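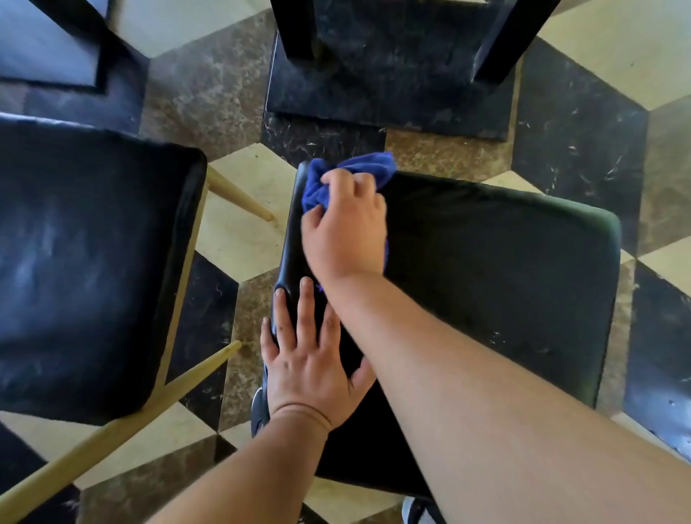 Where does the furniture go when a restaurant closes?

"Most of it goes to a dealer," says Keyvan Nikzad. "The dealer sells it to somebody opening a restaurant. What the dealer can't sell gets thrown out."

Nikzad is the dealer. He owns Ilanska, a used furniture business on the county road outside Stullum, and has bought out closing restaurants, bars and banquet rooms since he left his own kitchen job. The building used to be a carpet warehouse. He rents all of it now, after several years of sharing with a tile importer.

The calls usually come late. An owner has known for months that the lease won't be renewed, but the furniture is the last thing anybody thinks about. The kitchen equipment gets sold first, then the liquor if the license allows it, and then with a few days left someone looks at the dining room.

"I've had 72 hours to clear a place, and I've had less," he says. "The landlord wants it broom clean. If it isn't, he keeps the deposit. So the owner's on the phone asking what I'll pay, and sometimes the answer is that I'll take it away for free. They don't like hearing that."

What he pays depends mainly on the chairs. Tables are easy to replace and bulky to store, and tops can be cut or refinished. Chairs have to match. A buyer opening a 40-seat room wants all of them the same, with a few extra, and will pay more per chair for the full set than for half of it. Nikzad won't break up a good set even when business is slow.

His largest single purchase was a banquet hall in November, 671 chairs, all one model. He bought them against the advice of Florian Barbier, who keeps the books and drives the second truck.

"I told him we'd be looking at those chairs until we retired," Barbier says. "We had them stacked up to the sprinkler line. The fire inspector came by and we had to restack the whole back wall."

They sold in the end, most of them to a hotel and the rest to churches. Barbier still thinks it was a bad buy once you figure in the rent on the space.

I asked what happens between the truck and the showroom. Nikzad said the first job is sorting. Every chair gets turned over and checked for loose joints, missing glides and cracked welds. Anything that rocks goes to the bench. Then comes cleaning, and he is particular about it. Vinyl gets a mild soap and a wrung-out cloth. He doesn't allow bleach or anything with ammonia, because it dries out the coating and the seat splits along the front within the year. Fabric seats are vacuumed, spot cleaned, and left upside down overnight if they have any smell to them.

"Fryer oil is the worst," he says. "You clean it, it looks fine, you come back in the morning and it's sticky again. Sometimes you have to pull the cover off and start over."

Reupholstering is done in the building for simple pads and sent out for anything with buttons or piping. He buys contract vinyl from Lurnov and keeps black, a dark brown and one green on the roll. Customers who want another color wait 6 weeks. Most of them take black.

Prices have gone up, though he says his have gone up less than new ones. New chairs from overseas used to undercut him badly. Then freight got expensive and lead times stretched, and owners who had never considered used furniture started driving out to Stullum. Some of that business has stayed.

The buyers are often nervous. Many are opening their first place and have already spent more than they planned on the hood and the grease trap. Nikzad tries to talk them out of certain things. He doesn't like backless stools for a room where people will eat a full meal, and he doesn't like white seats anywhere. He asks the aisle width before he'll quote on armchairs.

He has sold the same chairs more than once. A set of bentwoods went to a noodle place called Sitompul, came back when it moved to a smaller room, and went out again to a wine bar across town.

"I bought them back for a little less than I sold them for," he says. "The lady was happy with that. She got to use them all that time for practically nothing."

Does it bother him to make a living from places going under?

"It did at first. I worked in restaurants, so I knew what it was like for them. You walk in and the specials are still up on the board." He says he tries to be quick, and he pays on the day. He doesn't bring the truck around front if there's an alley.

Barbier says the part he minds is the phone. Owners call months later to ask if one particular table is still there, usually a table from the window or the first one they bought. If it's still in the building, Ilanska lets them have it for what was paid.

The showroom is open mornings until noon, and afternoons if you call ahead.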